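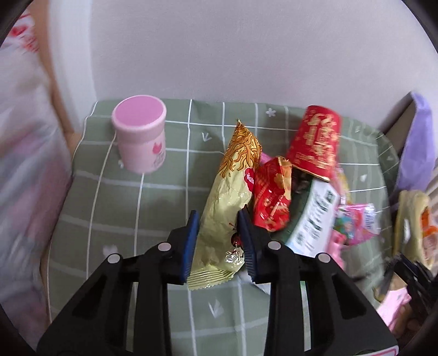 How to Sort a Mixed Pile of Snacks and Canisters

By Nadja Prantl
Updated July 25, 2022

Set aside 15 minutes and a clear table. A patterned cloth underneath keeps small packets from sliding and makes crumbs easy to shake out afterward.

1. Move everything onto one side of the cloth. You need the other side for sorting.

2. Pull out the bags first. Hold each one upright by its sides and look along the seams. Eat opened bags within a few days or clip them shut.

3. Stand up the canisters and other round containers, lids on. Turn the labels toward you and read the dates. Anything past its date goes in a separate group.

4. Gather the small packets. They stack badly, so file them on edge in a shoebox - tall ones at the back.

5. Nest paper cups and store them mouth down.

6. Wipe the shelf and let it dry. Heavy canisters go at the bottom, bags in front of them.

If your shelf is less than 40 cm deep, keep to a single row. Brigitta Hofstetter uses two shallow trays in her pantry and slides them out like drawers.

Repeat in June, or whenever the packets start falling out.

Filed under: Pantry, Small Storage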